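Apr 21, 2020

Demonstration for the visitors from Gratasitz, bench side. Gerardo ran the arm, I did the talking and kept the notes. Two groups, 25 people in total, more than the room likes.

We started with the approach task, the ivory container with the black marker circle on its front. I explained that the wrist camera is the only eye we use at this bench, and that the arm must find the container from far before it goes near. One lady asked why the fingers are closed at the start. I answered that we want the same starting position for every run, so the recordings can be compared.
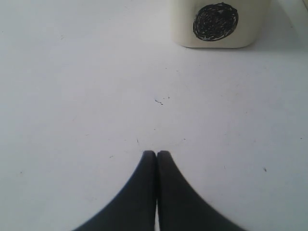 The second group wanted more to hear about Negi, our new control program, than to see the arm. I am not so good in explaining it without a drawing. For the next visit I should prepare one sheet, big letters, maximum three boxes.

Remarks for us:

- The table top has specks and small scratches, and they show in the wrist view. Wipe before each group. The scratches stay, so ask Pekura for the price of a new top.
- The circle could be drawn again with cleaner edge. Gerardo prefers to leave it, the February recordings have the same one.
- Visitors stand too close on the left. Put the tape on the floor.

Ottavio will send the thank-you letter and the answer about the spare fingers to Fladamport. I still owe him the list of names.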